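The Small Stuff Is the Hard Stuff
Four grippers, one wrist camera and a long March at the bench

By Naima Belkadi

Ask Fidel Ibarra which gripper is strongest and he gets a little impatient. Strong is easy, he says. He would much rather talk about pens.

Ibarra runs the test bench at Brernholm, a small automation shop that helps packing firms choose hardware before they spend real money on it. This spring he and Vignesh Joseph put four grippers through the same 216 picks each: the Kato, the Salian, and two versions of the Stadier, one with stock fingers and one with a slimmer pair Joseph designed himself. The objects were things you'd find in any desk drawer. The arm, the controller and the wrist camera stayed the same throughout, so the grippers had nowhere to hide.

I came for a morning and stayed until after dark, because it is wonderful to watch. The arm drifts over the table, pauses, turns its wrist a few degrees and goes down — and you catch yourself holding your breath over stationery!

Pens and markers are Joseph's favorite test. They roll, they're thin, and they lie so low that a finger just a hair too high closes on air. A finger too low scrapes the table. The camera rides right at the wrist and sees what the fingers are about to do, so most of his tuning happens with his eyes on that one view.
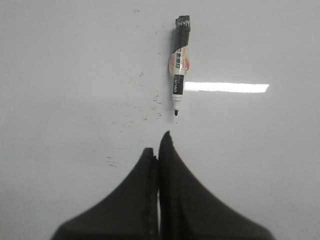 Lighting gave the team more grief than any motor. Shiny surfaces throw back the ceiling lamps, and the first version of the vision software kept treating bright streaks as objects worth grabbing. Joseph spent 9 days on exposure settings and shading before he trusted a single score. "I was so happy when it went for the pen," he told me. "I called my mother."

The Kato was the quickest of the bunch, and on boxes and tape rolls it hardly put a finger wrong. On thin objects it struggled, landing 119 of its 216 picks overall. The Salian is slower and has a lovely soft close, and it dropped almost nothing once it had hold of it. Joseph's slim fingers beat the stock Stadier pair by 22 picks, which delighted everyone except Thirumalai Krishnan, who had bet lunch on the stock ones.

Krishnan looks after the controller, and he makes a fair case that the fingers get too much credit. He rewrote the last bit of the approach so the arm slows down just before contact, and all four grippers improved. I tried the old and new versions back to back, and the change is easy to feel even from a chair across the room.

Next up is cable — soft, springy and never the same shape twice. Ibarra already has a box of it under the bench.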